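SPEAKER NOTES — Care of the Shared Lounge and Its Contents
Halliday Residence, staff and resident session, Tuesday

Slide 1. Opening
Welcome the audience and thank them for attending. State the purpose of the session: to set out how the lounge is to be looked after during the coming term, from the ceiling down to the seating. Remind attendees that the handout from Kostis, our cleaning contractor, is available at the door.

Slide 2. Surfaces above eye level
Begin with the ceiling. Most inspection sheets from last term left this line blank. Point out the small dark specks and short marks on the white surface, and ask the audience how they would record them. The preferred wording is "minor marks, no action" unless a mark has spread between inspections. Fixtures are to be dusted with a dry cloth only. 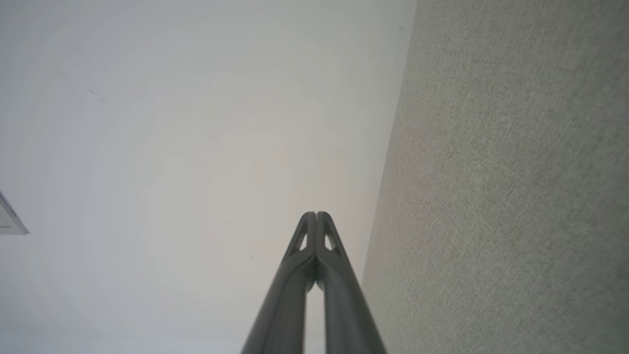
Lounge ceiling, white finish, with minor marks.

Pause for questions. If repainting is raised, explain that the Lerkero building is scheduled first and that our own request will be reviewed in July.

Slide 3. Upholstered seating
Move on to the seating. The gray upholstery is to be vacuumed weekly and spot-cleaned as needed. Clothing should not remain on it overnight — dye transfer from strong colors is a known cause of permanent staining, and red is among the worst.
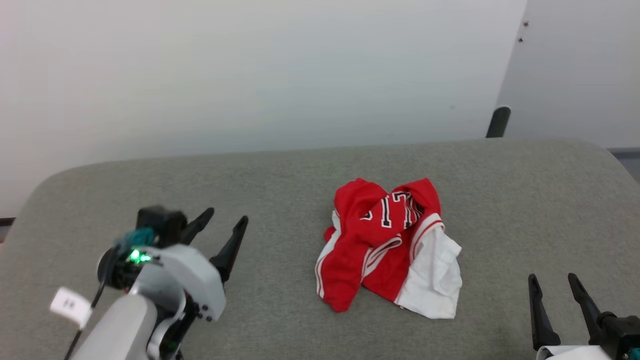

Red and white garment with printed numerals, on gray upholstery.

Use this slide to introduce the procedure for items left behind. Staff should check the pockets and fold the item with any printed numbers facing inward. It is then placed in the Hellow bin by the front desk. Items are held for 7 days. Garments with large printed areas are washed inside out, in cool water, and never ironed directly over the print.

Slide 4. Reporting
Last term the desk logged some 200 items, most of them clothing. Ask staff to enter the room, the day and a short description for each one. Entries close at 4 p.m.

Allow time for discussion. Sign-up sheets for the inspection rota are on the side table — please collect them before the room is locked.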